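Repair evening moves to the Bolport hall

From March our repair evening will be held in the small hall at Bolport, and no longer in the canteen of Martens. The canteen was kind to us for many years, but the doors there close at 20.00, and many of you asked for more time. In the new hall we can stay until 22.00.

Last year visitors brought us 245 objects, and 134 of them went home repaired. Lamps and radios are still the most common. Lies Smits, who keeps our list, would like to remind you to write your telephone number on the card. It is a pity when a good toaster waits on the shelf for weeks and we cannot call anyone.

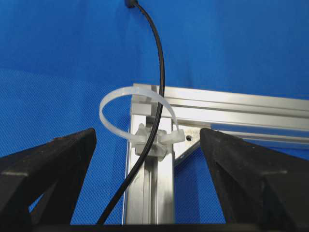
The sewing table will also come with us. Vandana Kandpal has agreed to lead it again, and she asks for zips of all lengths, buttons and strong thread. Please do not bring wool at this moment, we have two full boxes of it.

For bicycles the situation is a little different. The hall has a new floor and we may not work there with oil, so Gyu-bin Kang will receive bicycles outside under the roof, when the weather allows it. If it rains hard, it is better to come another time.

We also look for a second person for the coffee. The work is light and you will hear all the news of the neighbourhood.

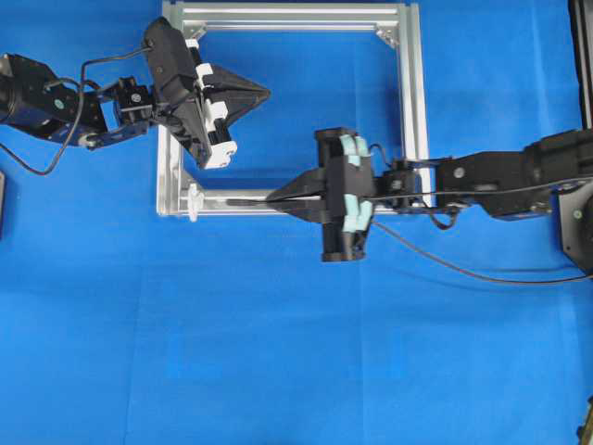 Do I have to pay for a repair?
The repair itself is free, but you pay for new parts, and we always tell you the price before we begin. There is a box near the door if you wish to give something more.

Questions about the move can go to Luuk Bosman. He is at the Bolport hall on Sunday from 14.00 to arrange the shelves, and a few extra hands for carrying will be very welcome.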